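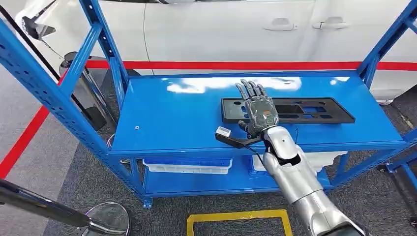 ガレージの棚の天板について相談です。スチール棚を買って組み立てたまではよかったのですが、物を置くと滑ります。うちのは青い金属棚で、支柱に四角い穴がずらっと並んでいる、よくあるタイプです。天板がつやつやで、天井の照明が映り込んで白く光るほどなので、見た目は立派なんですが、角抜きのある黒い樹脂のプレートを載せると、気づくと斜めを向いています。手前に置いたケーブル付きのハンディ機器も、コードが棚の前に垂れているせいで、引っかけたら一発で落ちそうです。下の段の白いプラ箱はおとなしくしています。問題は上の段だけ。しかも棚のすぐ後ろに車を停めているので、何か落ちるなら床か車かの二択で、できれば床でお願いしたい。

滑り止めシートを敷けば済む話でしょうか。油や洗剤をこぼすこともあるので、掃除が面倒になるのは避けたいです。予算は2000円くらい。棚を買い替えろ、という回答は妻からすでにもらっています。

投稿者:ぬかるみ三丁目

ゴムマットでいいと思います。うちは100均のを敷いてます。ずれたら戻す。以上です。

回答者:kamome_s

工場の備品係を長くやっていた者です。つるつるの塗装棚とは人生の半分くらい付き合いました。

まずシートを敷く前に、天板を中性洗剤で拭いてください。新品の棚は表面に薄く油が残っていることがあり、その上にどんな高級マットを敷いても、マットごと滑ります。私は職場でこれをやり、上司の前でマットと工具箱を同時に見送りました。

敷くものは、網目の発泡タイプより、薄手で裏表の平らなゴムシートが向いています。網目のやつは軽くて安いのですが、こぼした油が目に入り込むと、もう洗う気が起きません。それから、軟らかい塩ビ系は塗装に貼りつくことがあります。夏を越してから剥がしたら、棚の色まで一緒についてきました。端のほうで試してから全面に敷くのが無難です。

黒いプレートのほうは、裏の四隅に小さいゴム足を貼るだけでも違います。ただし角抜きの縁ぎりぎりに貼ると剥がれやすいので、少し内側に。

コードは、支柱の穴を使わない手はないです。せっかくあれだけ並んでいるのですから、結束バンドか面ファスナーを通して、支柱に沿わせて留める。抜き差しするなら面ファスナーにしておくと、そのたびにニッパーを探さなくて済みます。棚の前に輪っかを垂らすのはやめましょう。人間の膝は、ああいうものを見逃しません。

あと、棚と車の間隔は一度確認を。奥側に落ち止めがないなら、支柱の穴に合うL字金具で細い板を渡しておくと、少なくとも車は助かります。床は自力で頑張ってもらいましょう。

回答者:Ignacio Olivares

追記失礼します。上の方の「洗剤で拭く」に一票。あと、棚そのものが傾いていませんか。勝手に斜めになるなら、シートより先に水準器だと思います。うちの車庫は水はけのために床に勾配がついていて、棚の足に薄い板をかませたら、物が歩かなくなりました。私は2年間、猫を疑っていました。猫には謝りました。

回答者:戸袋

皆さんありがとうございます。水準器を当てたら、手前に向かってきれいに下がっていました。床でした。とりあえず足の下に板を入れて、拭いて、ゴムシートを注文しました。マットが届くまで、コードは支柱に縛ってあります。妻には傾きのことはまだ言っていません。組み立てたのが私なので。

投稿者:ぬかるみ三丁目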